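**FOR RELEASE: Aug 11, 2019**

# Trarnach ships Eneo 2, a task planner that has learned to leave some things alone

**SALTISLEY.** Trarnach today released Eneo 2, the second major version of its planning software for two-armed mobile robots. The new release plans for both hands at once, keeps a running list of what it has and hasn't decided about, and asks before throwing away anything it can't identify. The last of these was the most requested feature among early customers, several of whom had phrased the request quite strongly.

Eneo sits between a robot's cameras and its motor controllers. It takes a plain instruction ("clear the floor," "set out the towels") and turns it into an ordered set of grasps, moves and releases. It doesn't build maps and it doesn't drive motors, and Trarnach has no plans to make it do either. Customers bring their own robot. Eneo brings the opinions about what to pick up next.

The first version, released in April of last year, planned for one arm at a time. The second arm waited its turn. This was safe, easy to debug and, for anyone watching, close to unbearable. A two-armed robot running Eneo 1 would pick up an item, carry it across the room to a bin, let go, and carry itself back for the next one, with its other arm held out politely in front of it like a waiter who has lost his tray.

Eneo 2 replaces that arrangement with what the company calls paired planning. Each arm still gets its own plan, but the two plans share a clock and a set of rules about who is holding what. If one hand has a container, the planner treats that container as part of the robot: it moves when the robot moves, it has an opening that must stay roughly upward, and it can be brought to the litter. Trips across the room to a stationary bin drop out of the plan altogether unless there is a good reason for them. 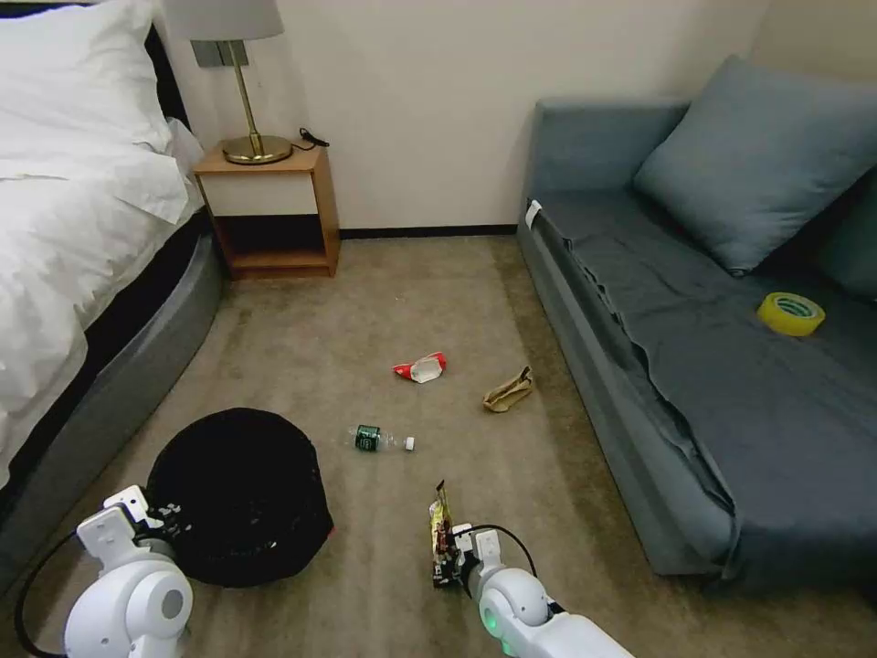

Paired planning was developed on guest rooms, a setting Trarnach chose because the furniture is predictable and the guests are not. Between one checkout and the next, a room may look the same to a person and entirely different to a planner. With the left gripper closed on the rim of a black mesh wastebasket and the right one holding a snack packet upright, Eneo 2 has a short problem to solve on the packet and a longer one on everything else: a water bottle lying on its side, a crumpled brown paper bag, a red-and-white wrapper farther out on the carpet. The planner scores each remaining item by reach, by likely grip and by how much the basket would have to tip to meet it, then picks an order. It recomputes that order after every release, on the theory that a bottle is round and the world is not always level.

Then there is the roll of yellow tape on the sofa bed. Under Eneo 1, a small loose object of no obvious use was litter. Eneo 2 introduces a third category between "trash" and "furniture," labeled *unresolved* in the interface and known by less dignified names inside the company. Unresolved items are left where they are, logged with a cropped picture, and put in front of a person at the end of the job. The person taps keep, toss or move. Eneo remembers the answer for that site, and only for that site, so one property's rubbish does not become another property's policy.

Trarnach tested the release over 2840 complete room runs at its Saltisley workshop, using a changing mix of wrappers, bottles, bags, socks, chargers and paper. Of those, 131 ended with the planner stopping to ask for help. The company regards this as a healthy number. A planner that never asks is either perfect or not paying attention, and Trarnach has met its own software.

The most common reasons for stopping were:

- an item partly hidden under bedding, where the planner could see an edge and declined to guess at the rest
- a soft container sagging far enough that its opening no longer matched the model
- two pieces of litter touching, and being taken for one piece of more ambitious litter

The second of these led to a change in the software itself. Fabric and mesh baskets bulge, fold and lean when lifted by one side, and early builds kept planning drops into where the opening used to be. Eneo 2 now estimates the rim again before each release. If the estimate is poor, the arm waits. It will wait for as long as the site's settings allow, which is 500 milliseconds by default and can be raised by anyone with more patience than the default assumes.

**Tools for the people who have to explain it**

Eneo 2 also ships with Tsai, a replay tool for engineers and operators. Tsai shows each decision alongside the options the planner turned down, with the score for each. Users can pull any item out of a recorded run, change its label, and see what the plan would have been. During testing, Trarnach staff used it chiefly to settle arguments, and it has been kept in the product on the strength of that record.

Replays are written as ordinary sentences by default. "Left arm kept basket. Right arm chose bottle over wrapper: shorter reach" is a typical line. The full numerical trace is one click away for those who distrust sentences.

**What it doesn't do**

Eneo 2 does not make beds. It does not fold sheets, though it will now recognize a rumpled one as a surface with things possibly on it, where the earlier version tended to see a hill. It does not sort recycling, and it will not open a bag to find out what is inside. Liquids are outside its scope: a bottle that may be open is picked up slowly and kept level where the arm's reach permits, and if level isn't possible the bottle becomes unresolved like anything else.

The software supports one robot per room. Two robots in the same room will each plan sensibly and separately, with results that Trarnach has seen once and does not offer as a feature.

**Availability**

Eneo 2 is available now to existing customers at no extra charge. New licenses are sold per robot, with Tsai included. Plans and site rules written for Eneo 1 will load without changes, but single-arm plans stay single-arm until they are rebuilt, a step the installer offers and does not insist upon. Release notes list 951 closed issues, a few of which were the same issue.

Support for Eneo 1 continues until next April. Customers who prefer the waiter without the tray may keep him until then.

**About Trarnach**

Trarnach makes planning software for mobile robots that work indoors around other people's belongings. The company is based in Saltisley, where it maintains a workshop, a test floor and a very well-traveled collection of snack wrappers.

**Press contact:** Trarnach Press Office, Saltisley. Evaluation licenses and recorded Tsai replays are available to reporters on request.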